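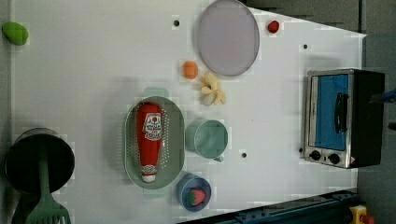 **Play kitchen sorter, part-time (Galside)**

Fikero rents toy kitchen sets to preschools. Returned sets need checking, cleaning and repacking before they go out again.

Duties:

- match cookware, dishes and play food to the set list
- wipe down toy ovens and test doors and knobs
- log missing or cracked parts
- pack to the 13 kg carton limit

Shifts are 4 hours, starting at 10 a.m. Work is done standing. Training is paid. The job runs through November.

Apply in writing to Lachlan Morrison, Fikero, Aguirre building, Galside.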